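ASOCIACIÓN CULTURAL LULOMO
Acta de la sesión ordinaria de agosto

Se abre la sesión a las 18:30 en la sala de lectura de la sede, con cuórum suficiente. Se aprueba sin enmiendas el acta anterior.

Punto primero. Programa de otoño
La vocalía de actividades presenta el ciclo sobre las costumbres del té, que constará de cuatro tardes. El aforo se fija en 16 plazas por tarde y tendrán preferencia las personas asociadas. Se acuerda solicitar a la librería Kokkinos un lote de lecturas en préstamo. 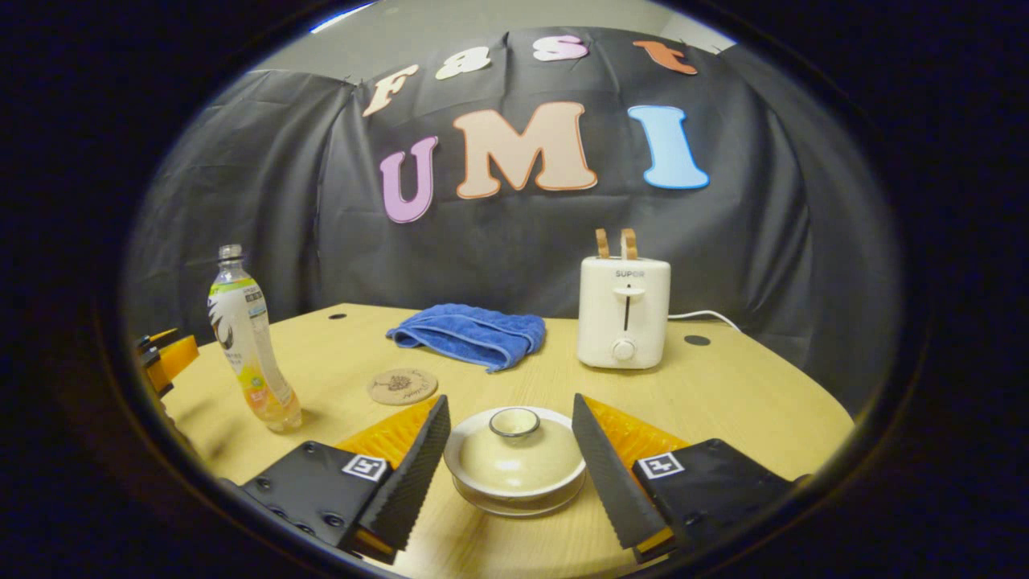 Texto y foto: Secretaría de la Asociación Lulomo

La primera tarde se dedicará al gaiwan, cuenco con tapa y platillo, y las restantes a la tetera, al té de montaña y a la repostería. Queda pendiente confirmar la merienda de clausura.

Punto segundo. Cuentas
Se informa de un saldo de 541 euros, una vez abonada la factura de la imprenta Tellach por importe de 165 euros. Se autoriza un gasto de hasta 558 euros para el ciclo, con cargo a la subvención ya concedida —la diferencia, si la hubiera, pasará al fondo de biblioteca—.

Punto tercero. Salida a Mivolport
Se aprueba por mayoría, con dos abstenciones. El transporte correrá a cargo de cada asistente. La inscripción se hará por escrito en la sede.

Ruegos y preguntas
Se pide revisar el horario de préstamo y reponer la bombilla del archivo. La presidencia toma nota.

Se levanta la sesión a las 20:10, de lo que como Secretaría doy fe.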